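So I've had the Skallau two-arm kit on my bench for 19 days now, and I have opinions! Quick recap if you missed the last post: you get both arms, the grippers, a power brick and a login for the teaching software, and you're supposed to be up and running in an afternoon. (It took me two. The cable guide is tiny.)

I've been feeding it printed stuff, mostly a ring and a leaf, and the grip is a lot gentler than I expected at this price.
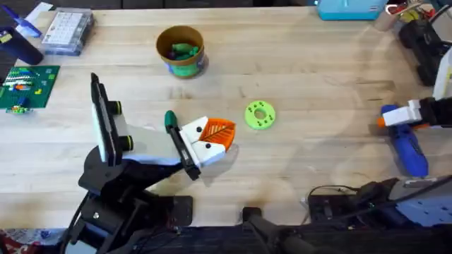 Babita Bhatt wrote in to say she'd skip the extended warranty and spend the money on spare finger pads, because hers wore smooth by April and shipping took forever.

Good tip, and I ordered 6 right after reading it. They just push in and screw down, so even I can manage a swap between coffees.

The software is where I get grumpy. Saving a routine takes way too many clicks, and the free plan stops you at 40 of them, which I'll hit by the end of the month.
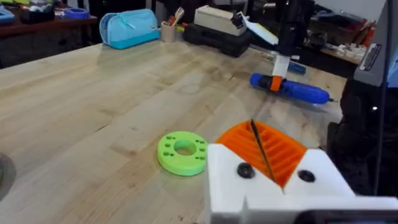

Support has been lovely, though. I asked about raising the limit and got a real answer the same evening, plus a trial of the paid plan, so I'm running that next and will post how it goes.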